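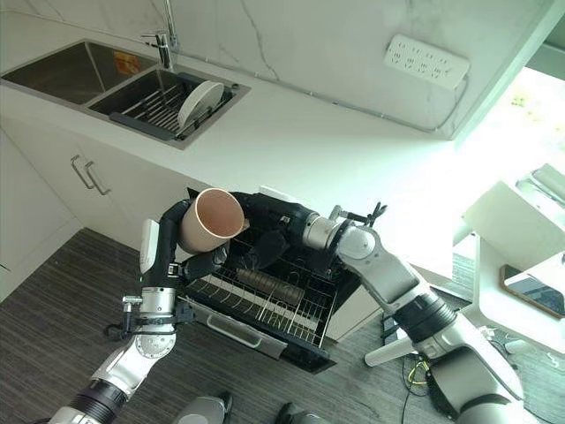
Zavala (poem)

"Zavala" is a comic poem in rhymed couplets by Nelu Tudose, first printed in the August number of the Girkora Messenger, a local weekly. It has 35 lines, the odd one being the last, which rhymes with nothing. Subject is a hat. Or the wearer of the hat, depending who you read.

Background

Tudose wrote light verse for the Messenger for 8 years, mostly unsigned. Weather, parking, the price of plums. "Zavala" was the first to carry his full name. The title is that of a touring singer, known by the one name, who was booked for the assembly rooms at Brulumau and sent ahead a list of what she would and wouldn't wear on stage. The list got into the paper. Letters followed, then the poem.

He later said he wrote it on a train between lunch and 3 pm and changed one word afterwards. The draft in the Brulumau town library has a good many more changes than that.

Text and form

Four beats to the line, loosely kept. Couplets throughout until the end. The speaker is a townsman in the queue for tickets who asks a string of questions (will she bow, will she bring her own piano, will the hat fit through the door) and gets no answer to any of them. From line 20 or so the questions turn on the town itself, its drains and its mayor. The best known couplet:

Will she sing to the gallery, sing to the pit,
Or sing to the hat and the feathers on it?

"Pit" was misprinted as "pie" in the first printing and some readers preferred it. Tudose put it back for the book.

The final line, "And the lamps going on down the hill", is usually read as the queue breaking up and going home. Valentin Zamfir took it differently, as the singer's coach leaving. Nothing in the text settles it.

Publication

Reprinted in two other papers the same year, both times without the last line, presumably cut for space. Collected in Riser, Tudose's only book, a pamphlet of 100 copies paid for by the author. There it comes fifth, after the plum poems. The pamphlet version drops the mayor's name and puts in a dash. Most anthologies follow the pamphlet, a few follow the paper, one mixes the two and doesnt say so.

Reception

Slight at first. The Messenger ran 5 replies in verse, all in the same metre, one claiming to be from the hat. Zavala herself is not known to have commented. She sang at Brulumau as booked, bareheaded according to the notice in the paper.

Zamfir's essay "Questions in a Queue" is the main study. He argues the poem belongs with older street ballads and has little to do with newspaper verse, a view others have called a stretch given where it was printed. He is better on the rhymes. His line numbering is one out after line 12 becuase he counts the title, so references need checking.

Settings

Set once for voice and piano, by a Girkora schoolteacher. Score lost, programme note survives.

See also

Newspaper verse
Occasional poetry
Riser (pamphlet)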